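Mon 12 November

OK so I've been put in charge of the mugs and coasters for the Stadton open evening and I have become a person with coaster opinions. Thread, sorry in advance!

---

First opinion: matching sets are overrated. The black mug with the white band looks so good on woven rattan, and the tall light blue one is happiest on plain wood. I will be taking no notes on this.
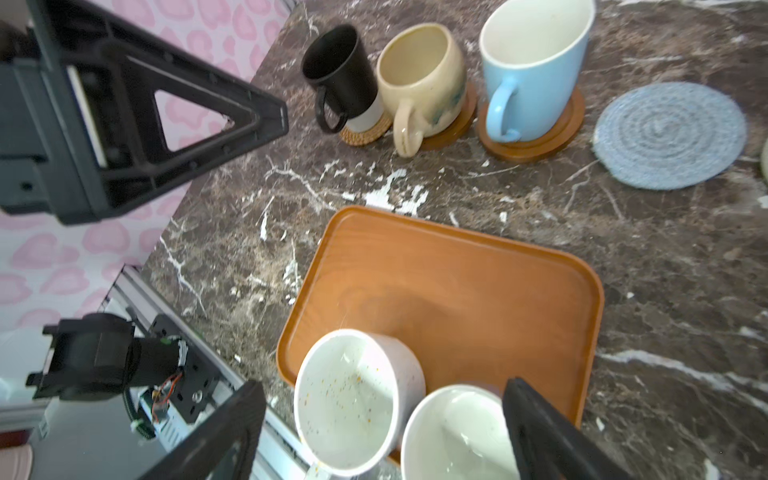
Also I'm keeping the tray for the white mugs, at least until Hanane Mahrous gets a vote (she wants everything on the tray, all the time, she'd put the kettle on the tray if it fit).

---

Second opinion: dark brown marble is gorgeous and I'm scared of it. Coffee rings, lemon, a mug put down too hard by somebody telling a story. I did my own kitchen in fake marble and I still flinch.

---

But brown marble with a pink spotty wall?? I was against it for a whole week. Now I want it in my hallway. Hala Ezzat picked the pink and has been unbearable ever since.
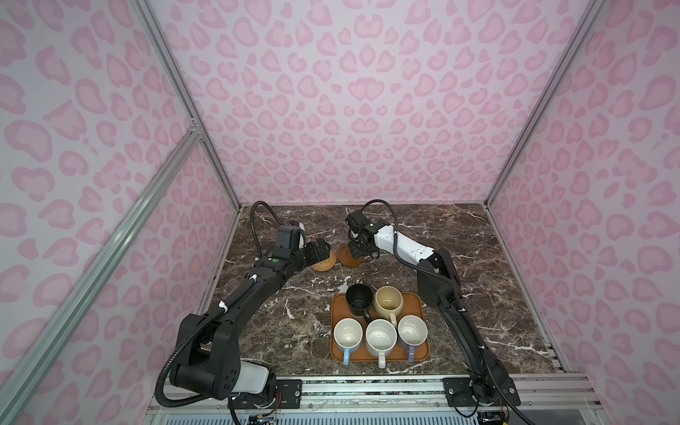
**Brunon Social Club · Stadton · Hosting Team**

---

Things we've got so far for the evening: 144 paper napkins, 2 big coffee pots, and a lemon cake from Janine that I'm not supposed to have tasted yet. It's good. It's really good.

---

Guest list was around 326 last time I looked, so no, most people will not be getting a proper mug. The nice ones are for the welcome table and whoever gets there early!

---

Coaster ranking, since three of you asked: rattan, then the two caramel wooden ones, then the powder blue rope. Top spot goes to the cream one with the zigzag stitching, all those colors going round and round. I'd wear it as a hat.

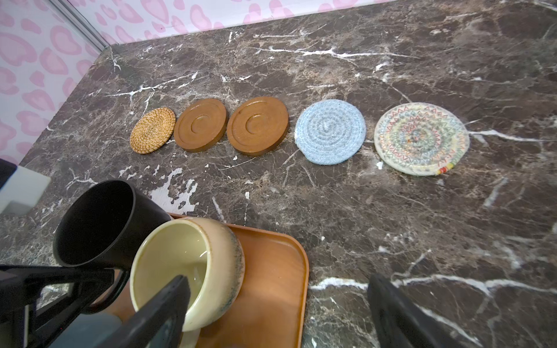 **Can you wash the rope coasters?**

I do mine by hand in cool water with a drop of dish soap, then press them in a towel and leave them flat overnight. Keep the wooden ones out of the sink and just wipe them.

---

Going to go argue about the tray again. If you're coming, bring milk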